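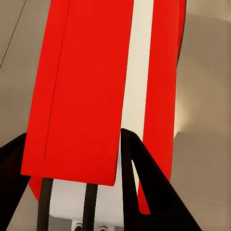 *Wrist camera in the simulator, fingers on either side of the red object.*

Most of Monday went to the wrist view, so I'll start there. When the gripper gets close, the red object fills most of the picture and there isn't much left to tell the policy where it is. You get a flat red face, a pale stripe, the fingers, and some gray. From that the network has to decide whether to close.

The question I've been working on since May is whether we can drop the wrist camera for the approach and only switch it on near the end. Kalkidan Jemal suggested it after reading through our failure logs from Trodia, the older version of the policy. Her guess was that the wrist view adds noise early on, when it mostly sees walls and tabletop, and that the policy learns to lean on it anyway.

I trained two versions on the same 2,775 simulated demonstrations. Belay gets both views all the time. Leria gets the overview camera alone until the gripper is within a set distance of the target, and after that it gets both. Everything else is the same, including the random seeds.

Each version ran 2,049 trials with the object's position and tilt changed every time. A trial counted as a success if the object was lifted and held for three seconds. Belay finished 1,415 of them. Leria finished 780 more failures' worth of... no, let me write that properly: Belay failed 634 times, and Leria failed 780 times. So the switching version is worse. 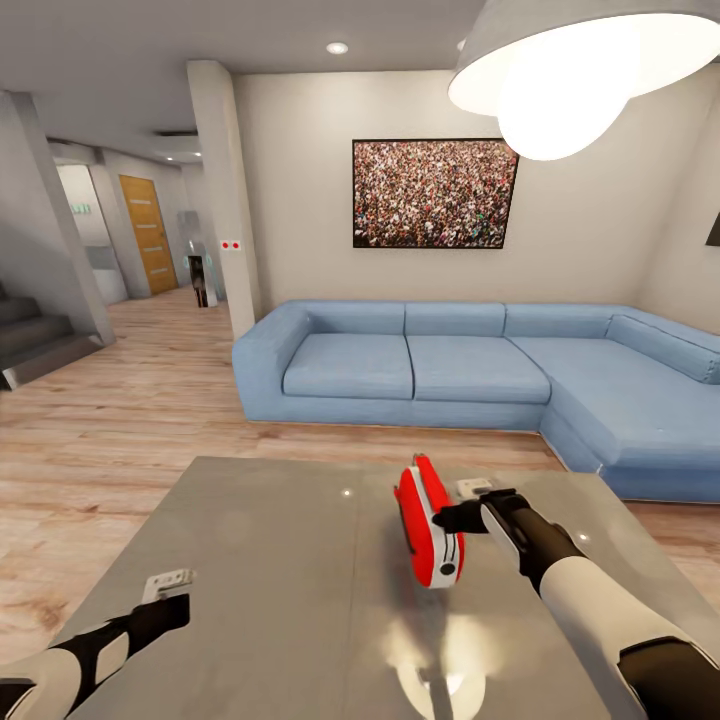 I sorted the failures by hand over two evenings. Leria's approach is better, as Kalkidan predicted. It drifts less on the way in and it rarely knocks the object over before grasping. The losses come right after the switch. The arm pauses, sometimes backs up a little, and then closes too high or off to one side. My reading is that the network gets a new input all at once and has no history for it.

Natnael Teshome thinks the switch should be a fade, with the wrist features scaled up over the last part of the approach. That's easy to try and I've started the training run. He also wants the switching distance varied during training so the policy can't tie its behavior to one point. I'd like to do that one separately so we know which change did what.

None of this has been on the real arm at Gosley yet. I'll post the fade numbers when the run is done.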